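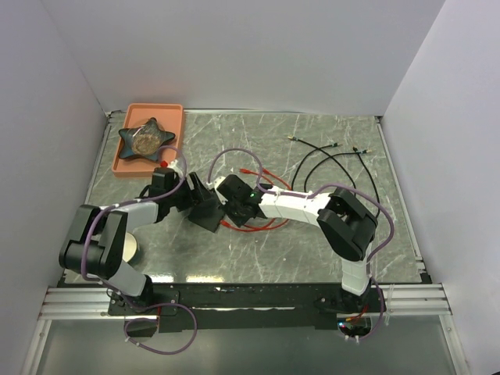 Selling cookies one at a time

I started selling cookies at the Urkwood market in the spring, after two years of giving them away to people at work. Several readers have asked how it's going, so I'm writing down what I know so far. Most of it is about wrapping and prices. The recipe I already posted.

I bake the night before. One batch makes 30, and my oven takes two trays at once if I swap them halfway through. For a normal market I do three batches. In November I tried five and brought home more than one full batch, which we ate or froze. Three is the right number for a stall my size.

Wrapping takes longer than baking. At first I put everything out on a board under a cake dome and picked cookies up with tongs. People liked the look of it, but the ones at the front dried out by 11 and the bottom layer broke. Renata Piątek, who has the bread stall two down from mine, told me to wrap each one by itself. I didn't want to because of the plastic. I tried paper bags for a month. They kept the crumbs in, but butter came through the paper and customers couldn't see what they were buying. Sales were lower every time I used them. So now it's clear wrap, and I keep a few unwrapped in a tin for anyone who brings their own container. Maybe one person a week does.

Let them cool all the way before you wrap. I lost a whole batch by rushing this. The wrap fogged up and the cookies were soft by morning, and not in a good way.

Price was the other thing I got wrong. I started at $2 and was making almost nothing once I added up butter, the stall fee and gas. I went to $3 and expected complaints. I got one. Mieczysław Szulc said he remembered when they were two dollars, and then he bought four.

A few things I bought that were worth it: a number 16 scoop, a second cooling rack, and a cash box with a lid that shuts. A few that weren't: the printed stickers (600 of them, with the old price on), and a chalkboard sign that blew over twice before I gave up on it. If anyone local wants the chalkboard, it's in my garage.

The flavors that sell are plain brown butter and oatmeal raisin. I thought oatmeal would be the slow one. Ginger does well when it's cold. The lemon ones I like best sell worst, and I've cut them down to half a batch — I still make them, mainly for Krystyna Szewczyk, who asks for them by name.

I have the stall booked through the end of winter. The next thing to sort out is a table, as the folding one I use has a bad leg and I've been propping it up with a piece of wood. I'll post the ginger recipe once I've measured the molasses properly. Up to now I've just poured it.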